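Last updated: August
Print this page | E-mail this page

4.2 Finding the bad runs

I should say at the start of this section that I did not set out to write about patch panels. The plan for the Zidine building was to measure how the switches behaved under load, and the cabling was supposed to be the boring bit that we took for granted. Then the first set of numbers came back and 13 of the links had dropped to a slower speed than the one we had set, and I lost most of a month to crawling about with a tester.

So, the method. I started at the cabinet end and worked outwards, one room at a time. For every link I ran a plain wire map first (is each of the eight conductors going where it should?), then a length reading, then the longer test for crosstalk and return loss. I did the wire map with the patch leads left in and again with them out. That sounds fussy, but a tired patch lead can make a perfectly good wall run look dreadful, and I wanted to keep the two apart. Readings were taken in the evening, when the offices were quiet and I could unplug things without somebody coming to find me.

The results split up more cleanly than I had hoped. Of the 13 slow links, 6 came good as soon as I swapped the patch lead. Another three had a split pair at the wall socket. For anybody who hasn't met one, a split pair passes a cheap continuity test without complaint, as every pin does connect to its opposite number. The trouble is that the wires carrying one signal come from two different twists, so they pick up noise from their neighbours and the link falls back to a lower speed or starts throwing errors. I re-punched all three and they passed. The remaining four were damaged somewhere along the run itself. Two had been pulled hard round the corner of a tray on their way to the Bralia wing, and you could feel the kink through the jacket. The other two I never got to the bottom of. They run behind a plastered wall and I had no wish to open it up, so I moved those desks on to spare runs and marked the old ones as dead.

4.3 Labels, and why I gave up on the old ones

The drawings we were given used the Kotian numbering, which goes by floor, then cabinet, then port. The labels on the wall plates used something older that went by room. Neither matched the panel. I tried for a while to keep a table that turned one into the other, and it was a misery to use up a ladder. In the end I toned out every run, wrote a fresh label for both ends and threw the table away. If I were doing this again I would relabel before I tested anything at all, and I'd save myself a second trip round the whole first floor.

I did use the Zirevow logging tool to hold the readings. It's fine. It will only take 5 characters in the port field, so the labels had to be shorter than I wanted, and you'll see that in the appendix, where the room part has been squashed down.

4.4 Does any of it matter to the load tests?

Yes, more than I expected! With the slow links still in place, the averages for the whole floor were dragged down and the switches got the blame. Once the repaired links were back in I ran the Sunday test again from the start and threw out the earlier set, so everything in section 5 comes from the cleaned-up cabling. I have kept the old figures in the appendix for anybody who wants to compare, though I would be wary of reading much into them, as I changed a few port settings in between and didn't write down which evening I did it.

We use cookies to remember your reading preferences. Accept | Manage settings 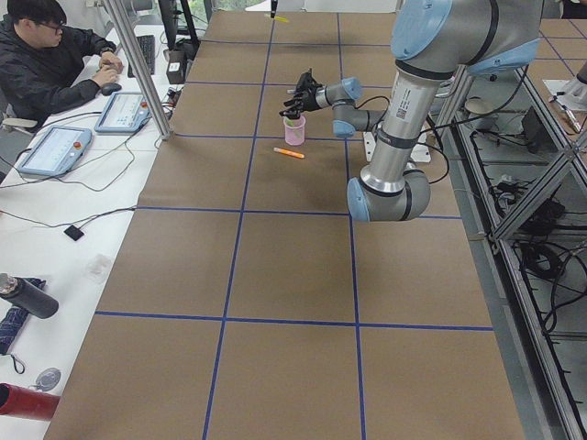
Figure 3. Robot arm and gripper over the taped worktable, with a pink cup.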